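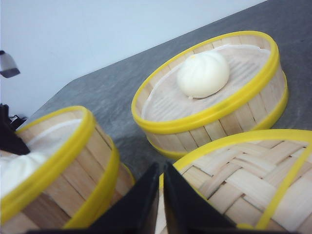
Every few months somebody tells me that a bamboo steamer will change my kitchen. It hasn't. It makes decent buns and takes up a shelf, and for that you get a surprising amount of bad advice thrown in with it. I've tried most of the tips going round, some of them for a whole winter, and these are my notes on which ones earned their keep.

## "Season it before first use"

You'll be told to soak a new steamer overnight, then steam it empty for half an hour, then dry it for a day, then do it all again. One page I read wanted three rounds of this with tea in the water. I did the full ritual with one basket and gave the other a rinse and ten minutes over a simmering pan. After a year I couldn't tell you which was which. The short steam does get rid of that new-bamboo smell, so do that. Skip the tea and drink it.

## Liners

Cabbage leaves are the tip everybody loves. They work, and your buns taste of cabbage. If that's what you wanted, lovely.

Plain baking parchment is fine provided you put holes in it. Without holes the steam has to creep round the sides and the bottom of the bun goes gluey. Ready-punched paper rounds save the bother. I bought a pack of Jamar ones that were a shade too wide for my basket, so the edges rode up the wall. I was all set to send them back, then steamed a batch on them anyway and it made no difference whatsoever. Don't trim them. Life's short.

Washable cloth liners are sold as the thrifty choice. They're decent enough if you wet them and wring them out first, as dough grabs hold of dry cloth and won't let go. Rinse them straight after, in cool water, before the starch sets. Leave one in the sink until morning and you'll be picking at it with a fingernail. And no fabric conditioner, please.

## Plastic trim: cheating or not?

Purists will say that a steamer with plastic rims isn't a proper steamer. I went in agreeing with them and I've softened a bit. The edge is where bamboo usually gives up, fraying and splitting where the lid rubs, and a band round the top does protect it. What I don't believe is the claim that these baskets "last forever". Grubby water gets into the groove between the rim and the slats and sits there. Run an old toothbrush round it now and then. Keep any plastic well away from a bare flame too: if your pan is narrower than the basket, a gas ring on full will lick up the sides, and I don't care what it says on the box about heat.

The box for my Trasteck set, incidentally, also promised it was "fully dishwasher safe". I wouldn't. The one time I tried it with a lid, the weave came out furry.

## How many buns?

Fewer than you think. This is the one piece of standard advice I can't fault. They swell, and if they touch they weld themselves together, and you end up tearing the skins off. If you're doubtful about your dough, steam one on its own first and see what it does before you commit the rest. It feels wasteful to heat a whole pan for a single bun, but I've binned enough full batches to stop worrying over the gas.

Pleats are for show. They mark which way is up and that's all. A badly pleated bun tastes the same, whatever the recipe writers say about sealing in juices.

## The lid

A woven lid lets a little steam out, so you get less dripping than you do under metal. Less, mind you, and not none. Folding a tea towel round the lid is supposed to cure drips altogether. It helps, but tuck the corners up on top or they'll hang down by the burner.

The tip about waiting before you lift it is a good one. Heat off, lid open a crack, a couple of minutes' patience. I ignored that for ages because it sounded like superstition, and I had wrinkled buns the whole time.

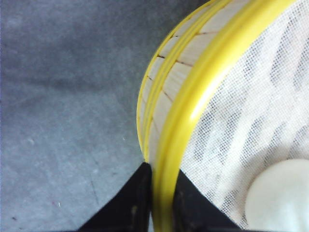
Getting a basket off the pan is where people scald themselves. Tongs on the rim are a popular suggestion. They're all right for shifting a light basket an inch or two along the worktop, but I wouldn't carry a hot one across a kitchen like that. Two thick cloths and both hands, and put it down on something flat.

## Cleaning and storing

Hot water and a brush, with a small drop of washing-up liquid if there's been meat in it. I know you're told that soap ruins bamboo. A quick wash and a good rinse hasn't ruined mine. Soaking is what does the damage.

Dry the pieces separately, on their sides, with air getting at both faces. Overnight isn't always long enough in October with the heating off. Stacked damp with the lid on, they'll grow black spots inside a week, and the vinegar trick will only shift the faint ones. Deep spots stay put. At that point I'd stop cooking in it and use it for onions.

Lastly, the Chu bamboo oil in the little bottle. Don't buy it. Mine made everything smell of varnish until Christmas.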